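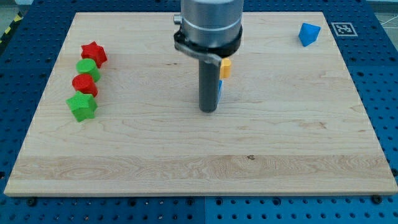

Gallery: Pushing Blocks on the Board

Welcome to the gallery of our block pushing work. We are a small group at the Hilel workshop in Ploltow, and since February we collect examples for a learning system which must move blocks on a board when it gets a short written instruction. On this page we keep the picture of the table together with notes for the people who work with our data.

The board and the blocks

The wooden board lies on the blue table with the round holes. In the picture two red and two green blocks are close together on the left side, stars and cylinders, and the blue triangular block is far from them on the right. We like such a start, because the instruction "bring the blue one to the others" needs a long push over the bare wood.

The finger

The arm has no jaws for this task. It has one straight dark rod with a rounded tip, and everything must be done by pushing. A star turns very easily when it is touched on one of its points, and a cylinder prefers to slide to the side. New operators need one afternoon to get the feeling for it.

The marker

At the far right corner, on the blue surface just behind the wood, is the square black and white marker. We check it every morning before the first recording. If the position is different from the day before, we do the calibration again and write it in the notebook.

How one example is made

The operator reads an instruction from the screen, moves the arm with a hand controller, and stops when the blocks are in the right place. One example can take at most 104 seconds. After this time the recording closes by itself and we save it in a separate folder with the name "late". Please do not delete this folder, the colleagues in Skomside use it for their own tests.

We do not put the blocks back to a fixed place between two examples. The end of one is the beginning of the next, so the arrangements become quite different during the day. Only when a block falls from the board we stop and place it again by hand.

What we have now

The first set, with the name Mollel, has 700 examples. From these, 68 were removed by us after watching, mostly because the written instruction did not agree with the movement. The next set will have 100 examples where the operator makes a wrong push at first and then corrects it. For this set we still look for good instructions in simple English. If you have some, please send them to the workshop with the word Mollel in the subject.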